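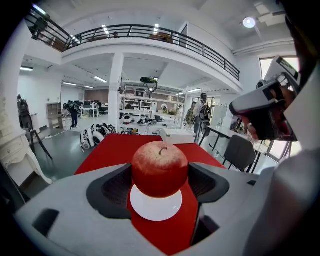
The $2 apple test

Every December somebody tells me a big red apple on a small white plate is all the decoration a table needs. Sushil Katiyar said it to me again last week, and he's usually sensible, so I gave it a try.

Fine, it looks good. Red on a red tablecloth shouldn't work and it does, mostly thanks to the plate. The pale yellow streaks help too. I'm less sure about the rest of the theory. Zillthorpe sells a "centerpiece apple" for $2 each, and I can't see what the extra money buys over a regular one from Mathur. A bigger apple, maybe. The stem was short and brown, like every stem I've ever seen.

Then there's the claim that it keeps for 22 days at room temperature - that's from the Zillthorpe leaflet, and I'd like to know who sat and watched it. I plan to eat mine well before then.

The tablecloth is staying out either way. It's the old one from Plisier and it still needs ironing.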